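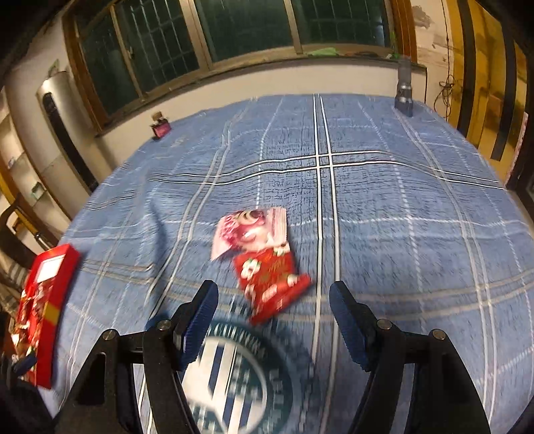

Figure 1. Gripper camera view, bedroom set. Two red envelopes on a plaid bed sheet, fingers open.

Griltix Household Handling Set
Data card, version 3, April 2023

Summary
Griltix is a collection of short manipulation recordings made with a hand-held two-finger gripper by the Skoltari student robotics club. It was assembled for the club's entry in the Ledow pick-and-place challenge, small objects category.

Contents
2,000 clips in 38 folders, one folder per session. Frames are stored in colour at 10 per second. Each clip has a plain text label giving room type, target object and task verb.

Collection
Recordings were made in furnished rooms under ordinary household lighting. Background items stay where the occupant keeps them. Operators work through a task sheet and reset the objects between clips.

Known issues
Motion blur is common near the fingers and is not filtered.
Thin flat items (envelopes, cards, paper) are under-represented before the November sessions.
Labels do not separate overlapping objects of the same class.
Wide-angle distortion is uncorrected. Run the Sopacua undistort script before training.

Splits
Train and test are divided by folder. Do not shuffle clips across folders, as rooms will leak into the test set.

Licence
Non-commercial use by students and clubs. Credit Skoltari in any report.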